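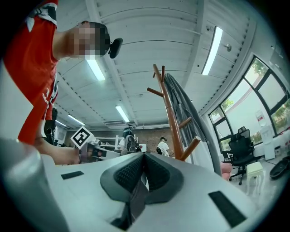

Lirkotgate Community Help > Shared Buildings > Furniture and Storage

Freestanding coat rack on a smooth floor: stability and long items

Yuzuki Amano
Posted 19 Oct 2018

I am responsible for the furnishing of a shared activity room and would appreciate guidance from members who manage similar premises. The room has a glossy pale gray floor and a corrugated metal ceiling. It was not intended for the storage of clothing, and the terms of our lease do not permit us to fix hooks or rails to the walls. We have therefore placed a freestanding wooden coat rack in the room. It has a tall central pole with short pegs near the top and spreading feet at the base.

Two difficulties have arisen. The first is that the rack leans when several heavy coats are placed on the same side, and on two occasions it has moved across the floor when a person removed a coat in haste. The second concerns long items. Users hang full-length garments and large cloths on the pegs, and the lower edges collect dust or are stepped on. Smaller cloths are put over whatever peg is free and are frequently found on the floor the following morning.

I wish to know whether the rack can be made suitable for this use or whether it should be replaced. Our remaining furnishing allowance is $200, and no further funds will be released until January. I would also be grateful for suggestions on the wording of a notice to users.

3 replies

Plesia Facilities Desk

Replacement should not be necessary. Racks of this type are in use in several of our buildings, and most complaints are resolved by the following measures.

Inspect the joints first. Turn the rack on its side on a blanket and tighten every screw or bolt that connects the feet to the pole. A small amount of play at the base becomes a considerable lean at the height of the pegs. If the feet are glued and have become loose, the rack should be withdrawn from use until they have been glued again and clamped overnight.

Next, attend to the contact between the feet and the floor. Felt pads are often recommended, but on a polished surface they allow the rack to slide more freely. Thin rubber pads are preferable. We use the Flanex adhesive type, cut to the shape of each foot and replaced when the edges begin to lift. Clean the wood and the floor before applying them.
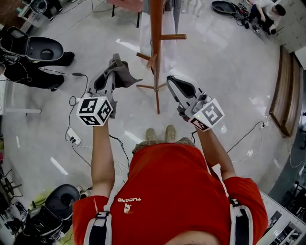
Long items should be hung by a loop or by the collar, and never folded over a peg by the middle, where the weight of one side will gradually pull the whole piece down. A cloth that still touches the floor may be gathered once and secured with a wide clip at the peg. Heavy coats should be placed on opposite sides of the pole. Please also leave clear space on all sides of the rack, so that users can approach it without stepping over the feet. Stools and small tables should be moved back before the room is opened.

For the notice, we suggest the following:

Please hang long garments by the loop or collar.
Please distribute heavy coats evenly around the rack.
Small cloths are to be placed in the container provided.
Items left overnight will be removed to the office.

marlow_annex

Get a rail on wheels. We had a wooden one and it fell over all the time.

Hollis Street Rooms

I would advise against wheels on a glossy floor unless every wheel can be locked. Our own rail was purchased for that reason and it is now kept in a closet.

With regard to small cloths, a shallow box beside the rack has been sufficient in our case. We sewed a short tape loop to the corner of each cloth belonging to the building, and those are now hung properly by most users. The tape was inexpensive and the work was completed in one afternoon.

Yuzuki Amano

Thank you for the replies. One of the screws beneath the base was loose and has been tightened. I have ordered the rubber pads and will post the notice once the wording has been approved by our office. Could the Facilities Desk confirm whether the adhesive leaves a residue on painted concrete?

Plesia Facilities Desk

We have used it only on vinyl and sealed wood. Please test one pad in a corner before applying the remainder.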